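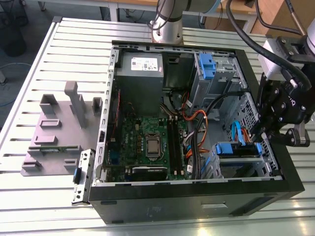
From: Nuria Montes
To: gripper-bench list
Date: 28 January 2019
Subject: Re: Re: finger choice for the desktop teardown cell

Kwan-ho Yen wrote:

> Before Olness orders the second set of fingers I would like to see
> the comparison on a real chassis, with the cables in. The coupon
> tests all look fine and I don't trust them. Specifically:
>
> 1. Does the long fingertip still reach the drive caddy if the arm has
> to come in from the front side of the case?
> 2. What is the closing force on the blue latches, and does it change
> when the linkage is near its end of travel?
> 3. Is the fixture plate staying where it is? Wenche wants to move it
> to the other side and I need to know before I redo the frames.
>
> Also, please stop reporting grip force as percent of motor current.
> Newtons, or leave the column out.
>
> Kwan-ho

Kwan-ho, all,

Taking these out of order.

On 3: the plate stays to the left of the tower. Wenche Berge and I went through the reach map again and moving it buys nothing for the drive side, while it puts the memory holders inside the swept volume of the right arm. You can redo your frames against the current position. Use the tall post as the reference feature and not the plate edge. The edge has been sanded at least twice and the drawing was not updated.

On 1: yes, with a condition. The long tip reaches the caddy from the front side if the wrist is rolled 15 degrees away from the optical drive cage. Without the roll, the upper linkage bolt closes to within a few millimeters of the cage sheet metal and the planner rejects most of the approach. With the roll, it accepts the approach but the path runs close to the thick black cable that crosses over the drives. We have that cable in the collision model as a fixed tube, which is wrong in every chassis after the first. I would sooner drop it from the model and let the force limit catch contact. Torunn disagrees and will probably say so on this list.

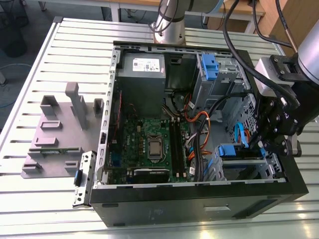

The short tip does not need the roll. It does need the arm to come down far enough that the bolted part of the linkage sits below the level of the case rim, and at that depth the recovery motion after a missed grasp has to be straight up. Any lateral component and it catches. I have set the retract to vertical only for the first 300 mm, for both tips, so the numbers below are comparable.

On 2: measured with the load cell between the fingertips, latch geometry printed in the same width as the part. Units are newtons, as requested.

Long tip, mid travel: 31
Long tip, near closed: 22
Short tip, mid travel: 44
Short tip, near closed: 41

So the answer is that force does drop near the end of travel, and it drops a lot more with the long tip. The caddy handles are gripped near closed. The optical cage latch is gripped at mid travel, so it is the easier of the two despite being the awkward one to see from the fixed camera.

The Kevlow controller was left at firmware defaults except for the current ceiling, which I set to 860 mA. Above that the driver derates after a few minutes and the second half of a run is no longer the same test as the first half. If anyone has older logs taken with a higher ceiling, please mark them and keep them out of the shared plots. The log from the current series has 3,841 rows, one per closing command, including aborted ones. Aborts are flagged in column seven. Filter them out before you compute anything on force, and leave them in for timing.

Things still open:

– Fingertip pads. Both tips are running the molded pads from Solheim. The flat pads are in the drawer and have not been mounted. I would expect more slip on the memory modules with the flat ones, but that is a guess.

– Camera. The fixed view is adequate for the board and poor for the latch on the cage when the right arm is in position. Birger Kristiansen has proposed a wrist camera. It adds mass on exactly the joint we are already rolling, so please send the bracket weight before anyone drills holes.

– The second arm stayed parked for the whole series. None of the above says anything about two-arm cable handling.

My recommendation for the order is short tips for the drive side, and keep one pair of long tips for the expansion card, where the depth matters and the force does not. If Iltevholm can only supply matched sets, take short.

Kwan-ho, if you want a different latch width on the load cell, send me the dimension and I will print it. The cell is mounted until Thursday, after that it goes back to Torunn Söderlund for recalibration.

Nuria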